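Whiteboard Wednesdays are back at the Mazza Room

May 2023 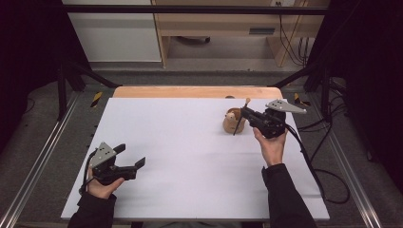 Manuela Sanna wrote in to ask whether beginners would be welcome again this time, since the February round filled up with people who already knew their way around a story outline. Yes, Manuela, please come! And bring the half-finished thing you mentioned, the one with the lighthouse.

For those who missed it, the idea is simple. You turn up with a story that's stuck, you get a board and a marker, and the rest of your table helps you map it out. Then you wipe it all off and try the plot another way. I had no idea how freeing that would be until I watched Gianni Cattaneo erase his entire second act and grin like a kid. He has since finished the draft (800 words a day, he tells me, mostly on the Kudholm bus) and he'll be reading the opening chapter at our first session.

We've changed a few things. Tables are smaller, so everybody gets a proper turn. The reading now comes before the break, when people are still fresh. And there's a new exercise from Cinzia Pagano that I'm really excited about: you write down the last line of your story first, pass it to the person on your left, and they have to tell you what kind of book it belongs to. We tried it over dinner and my cozy mystery was declared a tragedy by everyone present. I've rewritten the ending twice.

Jyoti Mittal is taking the poetry table again. She asks that you bring one poem you love by somebody else, as well as one of your own, and that it be short enough to read aloud without stopping for water.

We also have a little collection coming out of all this! It's called Tendik, after the village in Lempi Kuusisto's story, and we're printing 100 copies. If you want something considered, send up to 2 pieces to Lempi or leave them in the tray by the front desk. Typed is best but she has been known to decipher handwriting.

Sessions start at 7 pm and run until we get thrown out, which is usually 10. Tea is on us, cookies are on whoever feels like baking. Parking on Trarell Street is free after six, but the lower end floods when it rains, so use the top end if the weather's bad.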